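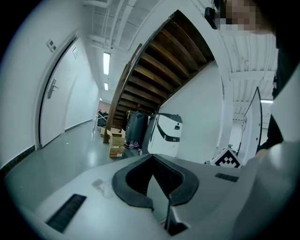

Okay, week two, and we're on dead storage, my favorite topic in the whole course (yes, really). Dead storage is any spot where things get set down "for now" and then stay put. Under a staircase is the classic one. Look at the three cardboard boxes stacked under the wooden stairs, with an open one next to them, and ask yourself who'd know what's in there without digging. I sure wouldn't!

**Before next class**

- Read Pornthip Bunnag's handout, page 51 to page 61. Skip the bit on attics, we'll do those in September.
- Pick one under-stairs spot at home or at work and sketch it from the side. Mark where you'd bump your head.
- Write down what belongs there and how often anybody needs it. Heavy stuff goes low, and label the side that faces out, please, never the lid.

Sketches go in the tray in room 431. If you missed the first week, borrow Sombat Yimyam's notes, they're much neater than mine.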